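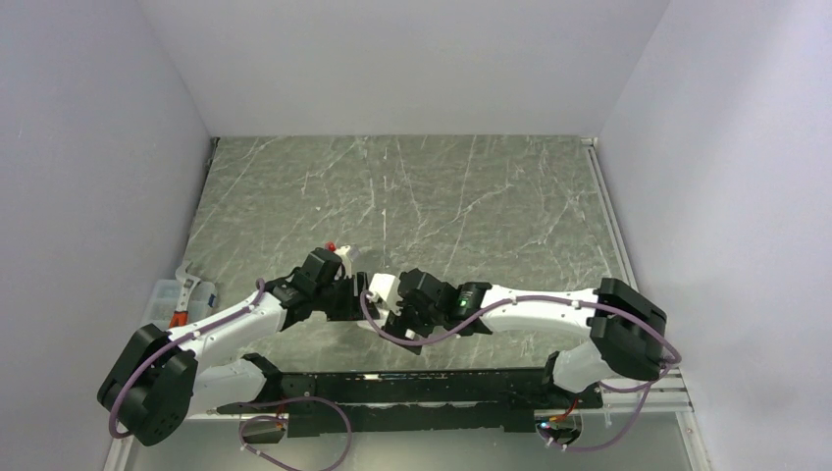
Gray work surface with white veining, patterned like marble

Home > Materials > Stone > Marble

Marble

Marble is a rock made mostly of calcite or dolomite. It forms when limestone or dolostone is changed by heat and pressure underground. The original grains grow into larger, interlocking crystals, and most fossils and layering in the parent rock are lost. Builders and stone dealers use the word more loosely, for almost any carbonate rock that takes a polish.

Color and veining

Pure calcite marble is white. Other colors come from minerals and impurities in the parent rock. Iron oxides give pink, red and yellow, serpentine gives green, and carbon-rich matter gives gray or black. Veins form where cracks fill with new minerals, or where thin bands of clay, silt or sand were folded into the rock as it changed.

Properties

Calcite has a hardness of 3 on the Mohs scale, so marble is easily scratched by steel or quartz grit. It reacts with weak acids such as vinegar and lemon juice, which leave dull marks known as etching. The stone is slightly porous and can be stained by oil, wine and rust. Acid rain slowly wears away outdoor carvings and rounds off fine detail.

Quarrying

Marble is usually taken out in large blocks. Older quarries used wedges and hand drills. Most now use diamond wire saws, which waste less stone. At the Fliltside quarry, wire sawing replaced drilling on the upper benches first, and the lower pit was later allowed to flood. The quarry register lists 422 blocks for its last full year of work. Gray stone from the lower pit was sold under the trade name Cistavow.

Uses

Slabs are cut for floors, wall panels, stairs, tabletops and counters. Crushed marble is used in terrazzo, and ground marble serves as a filler in paint and paper. Sculptors have long favored fine-grained white marble, which can be carved in any direction without splitting.

Imitations

Marble patterns are copied in plaster, paint, plastic laminate, ceramic tile and printed film. Scagliola, a mix of gypsum plaster, glue and pigment, became popular in Italy in the 17th century. Valentin Wallner's handbook of decorative finishes lists 134 painted patterns, most of them based on veined gray and green stones.

See also: Limestone, Onyx, Serpentine, Terrazzo

Contact the editors | Copyright Diteo Reference | Back to top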